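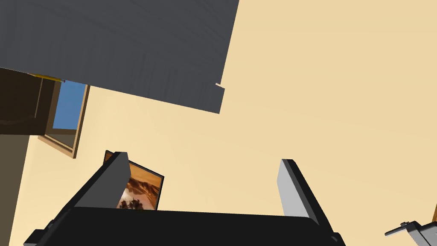 A reader of the October page wrote in to say that the arms moved fine but half of the demonstrations would not replay, and could we please cover recording from start to finish instead of only the controls. So this page goes through one full session of showing a two-armed robot a task by remote control in the Jinotley simulator, from setting up the controllers to sorting what you saved. Updated 29 Nov 2021.

What you need

A computer that runs Jinotley without stuttering, a pair of hand controllers, and a chair you can sit in for a while without leaning on the armrests. We use the Brolusitz driver for the controllers. Other drivers work, but the button names below are from Brolusitz.

Pick one task and write it down in a single sentence before you open anything. "Pick up the item with the right arm and set it down on the cabinet" is a good size. "Tidy the room" is too big. If your sentence has more than one "and then" in it, split it into separate tasks and record them separately.

Set up the controllers

1. Start the driver first, then the simulator. If you do it the other way around, the simulator will find the controllers but may swap left and right.

2. Hold both controllers in front of you at elbow height and press Align. The arms will not move yet. Wait for the short buzz.

3. Squeeze the left grip button. Only the left arm should follow your hand. Let go, and it should stop where it is. Do the same on the right.

4. Open and close each gripper with the trigger. Go all the way to both ends. A trigger that only reads partway will give you a gripper that never fully lets go, and you will not notice until you try to put something down.

5. Set motion scale to 2. Your hand then moves twice as far as the gripper does, which makes small corrections much easier. Change it only between recordings.

Get used to the views

Each gripper has its own camera, and there is one more on the body. Beginners tend to stare at the body view the whole time. Use it to get the arm into the right part of the room, then look at the gripper view for the last short stretch. The gripper view turns when your wrist turns, so walls and furniture will slant. Keep your wrist still for a second after a big turn and find one thing you know, such as a window or a door, before you move again.

Spend a few minutes just reaching for things. Bring one gripper close to a piece of furniture, back off, then come in from another side.

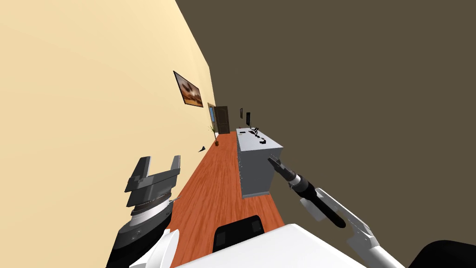

Low corners are a good place to practice, and so are the front edges of cabinets. Depth is hard to judge there, and you will learn how much you tend to overshoot. Do this with each arm by itself before you try to use them together.

Record a demonstration

1. Press Home. Both arms go to the start pose. Every demonstration of the same task should start from this pose.

2. Press Record and count to two before you move. A short still period at the beginning makes trimming easier.

3. Do the task at an even pace. Slow is fine. Stopping in the middle to think is worse, as the robot will learn the stop along with everything else.

4. If only one arm has work to do, park the other one and leave its grip button alone. Small nervous movements in the idle arm end up in the data too.

5. When the task is done, open the gripper, back away a short distance and hold still. Then press Stop.

6. Mark the recording Good, Bad or Unsure right away. Do not leave it for later.

If you miss a grasp once and recover smoothly, keep the recording and mark it Good. If you miss twice, stop and start over.

Why a recording will not replay

The usual cause is a changed start. Someone moved the robot base, or the scene was reloaded with a different layout, and the saved motion no longer lines up with anything. Check that the scene name in the recording matches the one you have open – it is printed on the first line of the log.

The second cause is motion scale changed partway through. The log will show a jump in hand position with no matching jump in the arm. These cannot be repaired, so delete them.

How many to record

For a simple pick and place, we start with 96 good demonstrations and train once before deciding whether to record more. The Ekanayake set, which we recorded at the Avstead office, has 3,968 demonstrations in it, and 1,283 of those came from a single task that kept failing at the release. Most of that time would have been saved by checking the triggers first (step 4 in the controller setup).

Take a break when your marks start going from Good to Unsure. Run Align again when you come back, even if nobody has touched the controllers.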